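Dining in Gendari: Notes on the Upper Town

Readers of this blog have written on several occasions to request a more complete account of the restaurants of Gendari, and in particular those of the upper town, which received only a brief mention in my earlier post on the railway quarter. I spent two weeks there in June, and the following notes are offered to those who are planning a visit of their own.

The upper town is small. It can be crossed on foot in less time than it takes to finish a cup of coffee at one of its cafes, where coffee is served in large glasses and is expected to last. Restaurants are concentrated along two streets, with a few others in the lanes behind the old customs building. Lunch is the principal meal. It is served from noon, and most kitchens stop taking orders at 2:30. Visitors who arrive at 3 o'clock should expect to be offered soup and bread, and should accept them.

The establishment most often recommended is Bruna, on the corner opposite the pharmacy. Its reputation rests on braised lamb with quince, a dish that appears on nearly every menu in town but is prepared here with more care than elsewhere. The meat is cooked on the bone, the fruit is added late so that it keeps its shape, and the sauce is sharpened with a little vinegar. I ordered it on my first visit and again on my last. The side dishes are less reliable. The buttered barley was excellent, while the cabbage had been left on the heat too long on both occasions. Service is courteous and slow. A reservation is necessary in the evening and can be made only by telephone.

Rengifo is a different kind of restaurant. The dining room is plain, the tables are close together, and the menu consists of whatever has been written on the board that morning. Fish predominates, although the town lies a considerable distance from the coast. It is brought up from the river, and the kitchen treats it simply, with salt, lemon and a hot pan. The trout was very good. The fish stew was better, thick with potatoes and colored with paprika, and the portion would have been sufficient for two people. I would advise against the house dumplings, which were heavy and had little filling.

Several evenings were wet, and I adjusted my plans accordingly, taking dinner near my lodgings and leaving the more distant addresses for lunch.
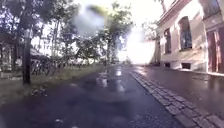
A wet path after rain.

Gandon is the third restaurant that merits a full entry. It is the most expensive of those I visited and the only one to offer a set menu, which changes monthly and cost 241 in the local currency, with bread and mineral water included. The June menu began with cold sorrel soup and continued with a small plate of smoked curd cheese, followed by duck with sour cherries. The soup was the finest thing I ate during the entire stay. The duck was correctly cooked but too sweet for my taste, a tendency I observed in a number of kitchens in the region. Dessert was a walnut cake of moderate interest. The wine list is short and favors local producers, and the staff are able to discuss it with some authority.

For baked goods, I was fortunate to have the guidance of Danuta Szulc, whose cookery classes I attended on two mornings. Ms. Szulc is of the opinion that the town's bread declined when the bakers moved to gas ovens, and she sends her students to the one bakery that still burns wood. Its rye loaf is dense, dark and faintly sour, and it keeps well for several days. The poppy seed rolls are sold out by 9 in the morning. Her classes cover three dishes in a session and conclude with lunch. Instruction is thorough, and students are expected to wash their own pans.

A few practical observations may be of use. Cards are accepted at Gandon and Bruna but not at Rengifo, and there is no cash machine in the upper town - the nearest one is beside the railway station. A tip of one-tenth of the bill is customary when service has been satisfactory. Vegetarians will find the cafes more accommodating than the restaurants, where meat stock is used freely in soups and grain dishes. It is advisable to ask before ordering. Tap water is brought to the table only on request.

Two addresses remain on my list, a grill house on the road to the reservoir and a pastry shop that was closed for renovation throughout my stay. Any reader who has eaten at either is invited to leave a report in the comments, with prices where possible. The next post will return to the railway quarter and its noodle counters.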